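Week 6 handout – Can machines do chores yet?
Intro to Automation, afternoon section. Notes by Maite Aguirre

Short answer: some, slowly, with a person nearby. Long answer is the rest of this sheet. Bring it to lab, I won't reprint.

1. What we mean by "do"

Three different claims get mixed up all the time. Keep them apart in your papers.

a) It did the chore once, on video.
b) It does the chore most of the time, in the room where it was set up.
c) It does the chore in a room it has never seen, and you can go to the store meanwhile.

Dishwashers are (c). Robot vacuums close to (c) if you pick up your socks. Almost everything with arms is (a) or (b). When you read a press release, write the letter in the margin. Do this for the Kodikara reading and for the Tirkier one – they land on different letters and I want to know why you think so.

2. Shop floor vs. home

Shop floor is easier. Same part, same spot, same light, fence around it. The part shows up facing the right way becuase somebody paid for a fixture. A home has no fixtures. Chair was pushed in last night, today it's out at an angle with a coat on it.

Ruronora case (from lecture): bin picking cell, 1,000 picks logged, 429 of them with no retry at all. Class guessed much higher. The rest were not all failures! A retry that ends with the part in the tray still counts as done. But retries cost time, and time is what the plant manager is paying for. Know the difference between success rate and first-try rate, it will come up again.

Hostari case: towel folding in a hotel laundry. Some 400 towels in the trial, one size, one color. Worked ok. Then they added bath mats and had to start over on the grasp. Ask yourself what was learned, folding or that towel.

3. Why furniture is harder than it looks

Everybody picks cups for their project. Try a chair.

– Moving a chair is not pick and place. You don't lift it, you pull or push and it goes where the casters want to go.
– Casters swivel. First inch of travel can be sideways.
– Where do you grab? Armrest, seat edge, backrest. Backrest is best for people, but if it's under the table the arm has to reach past everything else.
– Dark padding on dark frame, bad for depth cameras. Shiny arms throw highlights too.
– Two arms help with steering. They also get in each other's way, and in the way of the camera. Wrist blocks the view of the exact thing you're about to touch.
– Cables. Leave slack but not so much that it catches on an armrest.

Friction matters more than the grip here. Hard floor and carpet are two different tasks, test both before you claim anything.
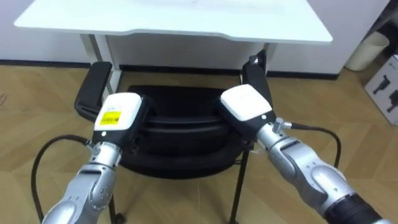
So for the lab, write down your start condition before you run. How far is the chair from the desk, which way do the wheels point, are the arms clear of the armrests. If you reset by hand every time to the same inch you are measuring (b) and you have to say so.

Do 50 runs. Not fewer. Log each as: done, done with retry, stopped by person, bumped desk. One line each, no essays. If you change the code halfway thru, start the count again.

4. So, yet?

My own view, argue with me: single chores in a known room, yes, at a price no household would pay. A whole room tidied start to finish, no. Shop floor keeps moving ahead since it can change the room to suit the machine. Watch for homes doing the same – flat floors, open shelves, fewer rugs. Already happened with vacuums.

For next time: one page, pick a chore you did this week, list every contact your hands made. Most people stop too early. Opening a door is more than one.

Recent handouts
Week 5 – Grippers, suction and fingers
Week 4 – Cameras and depth
Week 3 – Conveyors and fixtures
Lab safety sheet (updated July)

Questions: see Maite Aguirre after class or use the course contact form | Copyright course staff, OK to copy for class use | Back to top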